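Fórum Apicultura > Equipamento > Sensores de peso Pelico, alguém usa?

urrego_mel
Andam a tentar vender-me a balança Pelico para pôr debaixo das colmeias. 182 euros cada, mais a aplicação. Dizem que avisa da enxameação com 7 dias de antecedência. Custa-me a engolir.

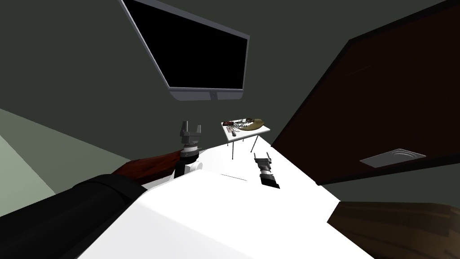
Uma balança mede peso. Como é que adivinha o que a rainha vai fazer?

Thenmozhi Pillai
Tenho duas desde janeiro. Para saber se há entrada de néctar, servem. O aviso de enxameação nunca me apareceu e perdi um enxame na mesma.

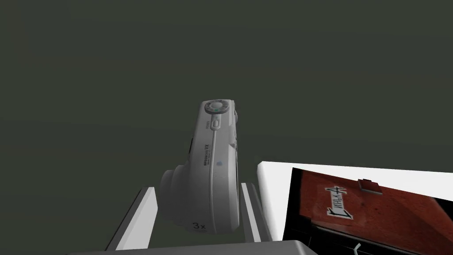 Também comem pilhas que se fartam.

valtberg90
Discordo. Com a curva de peso e a temperatura percebe-se muita coisa. Eu poupo mais de 90 km por semana em idas ao apiário.

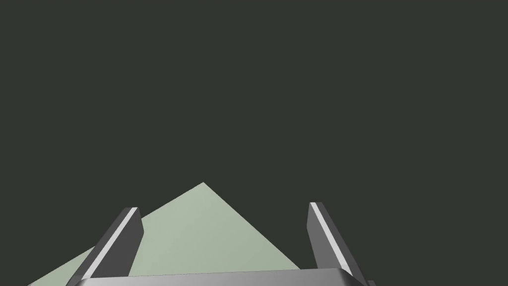
Mas é preciso saber ler os gráficos, isso é verdade.

urrego_mel
Poupas gasóleo, tudo bem. E abrir a colmeia para ver alvéolos reais, quem faz?

valtberg90
Faço eu, na primavera. Nunca disse que substituía.

Thenmozhi Pillai
O folheto diz quase isso. E a Illik pede 979 pelo conjunto com estação, com os mesmos sensores, pelo que vi.

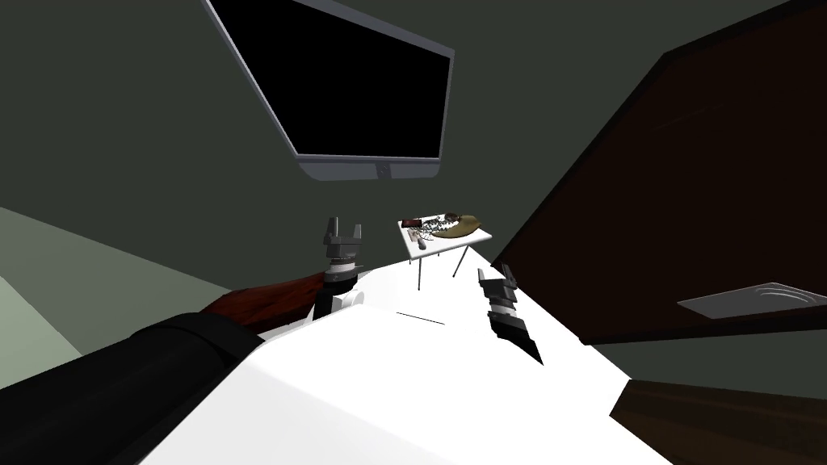
Por esse dinheiro compro núcleos. Alguém tem registos de uma época inteira que possa mostrar?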